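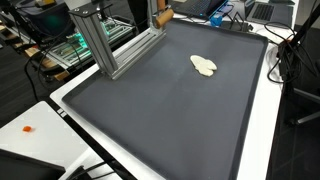 Wanted: people who can write a letter to a stranger and then wait

Print this page | E-mail to a friend

Search: Enter keywords Go

Filed under: Calls & Openings, Letters

Posted 2020-04-02

The Liltine Letter Exchange is taking names for its spring round. You write to someone you have never met, on paper, and put it in the mail. Some days later that someone writes back. Between those two events you'll have plenty of time to wonder whether your joke about the dentist was a mistake.

We had planned to launch in March with an evening at the Hallgrímsson reading room in Sovdale, with cake. You can guess what happened to the evening. The cake had already been ordered and was dealt with privately. Letters, luckily, were always meant to be written by people sitting at home by themselves, so the rest of the plan has survived better than most plans this spring.

What we ask of you

You'll be matched with one other person for six months. In that time you send at least five letters. More is fine, though if you're writing every day you may want to ask yourself whether your partner has signed up for a pen pal or a newspaper subscription.

A letter should run to two pages or so. Handwriting is preferred, and bad handwriting is accepted. If yours has ever caused a pharmacist to phone someone, please type. Typed letters need a signature in ink, partly for warmth and partly so we can tell you apart from the electric company.

You must be 18 or over, have a mailing address in the United States, and be able to pay for your own stamps. We can send a small starter pack of stamps and envelopes to anyone who is short of cash right now. Tick the box on the form. We don't ask why, and your partner won't be told.
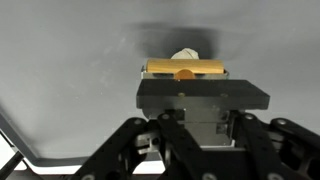

One writer from the last round told us she spent her first letter apologizing for having nothing to say, filled both sides of the sheet doing it, and got back a reply that apologized even longer. They are still writing, she says, and neither has come up with any news.

We were pleased to hear it, as news is overrated. The letters people keep tend to be about a neighbor's fence, or soup. You don't need a remarkable life. You don't need to be good at writing either, and if you have published a novel we would ask you to keep it out of the first letter and, if you can bear it, the second.

How we match people

Mostly by guesswork. The form has 11 questions, of which the useful ones are how old you are, what you're curious about, and whether you can stand to hear about cats. We read every form ourselves. We try to put people together who live far apart and have one thing in common, and we don't tell you what the thing is. Several pairs in the past decided it was something else entirely and got on very well.

If your partner turns out to be unkind, preachy or selling vitamins, write to us and we'll find you another one. If your partner is simply dull, please give it until the third letter. You may be having the same effect.
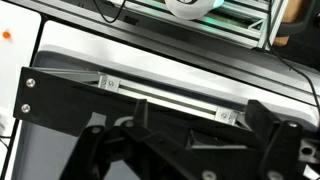
Black plate, two screws, silver rail.

The fine print, in regular print

All first letters go through our box at Liltine, and we forward them unopened. After that it is up to the two of you whether to swap addresses or keep using the box. Using the box adds several days, and at the moment possibly more. We would call this part of the charm, but we've been waiting on a package ourselves and no longer feel that way.

Everything you write belongs to you. We don't collect the letters, scan them or make an anthology. A few people in the Fillach round asked whether there would be an anthology. There won't be one, and the people who asked should feel free to write to each other about it.

Taking part costs nothing beyond postage. There is no prize, no certificate and no group video call.

How to join

Ask for the form by e-mail or by postcard. Postcards are answered first, out of pure favoritism. Send the form back with a few lines in your own words about what you can see from your nearest window. We use these in matching, and we also just like them. If the view is a wall, tell us about the wall.

Places are open until we run out of people to pair. With an odd number, the last person to sign up gets one of us, so don't leave it too long.

Print this page | E-mail to a friend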